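Ticket 574 – Shape blocks, wooden board: blocks slide when table is moved
Site: Zelusdale playroom
Product: Istden block set with board
Status: Monitoring
Opened: 25/11/2025

Reported problem
Blocks placed on the board drift toward one side whenever the table is pushed. Cylinders go first, cubes stay put longer. Site asks whether the board is warped and wants a replacement.

Log entry 1
Asked site to lay a 50 cm straightedge across the board in both directions and along each seam. Result: no gap at the seams, no rocking. Board is not warped. Replacement request put on hold.

Log entry 2
Checked table. One leg on the left side was short by several turns of the foot. Foot wound out until the level read true, lock nut tightened. Drift reduced but still present with the cylinder.

Log entry 3
Board surface had been treated with Zillitis polish in May. This product is meant for shelving and leaves a slick film. Site told to wipe the wood with a damp cloth, dry it, and leave it 20 minutes before use. No further polish on this board.

Log entry 4
Site repeated the push test after cleaning. Cubes and stars hold. Cylinder holds when stood on its flat end – it will still roll if laid on its side, as expected.

Open items
– Salameh to quote for a non-slip mat between board and table. The table top is perforated, so adhesive pads are not advised.
– Site to report any return of the drift. Ticket closes after 70 days without a new entry.

Attachment 1
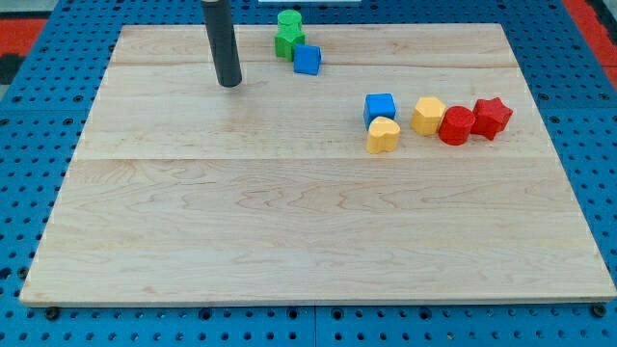
Board on the blue perforated table, blocks set out on the wood.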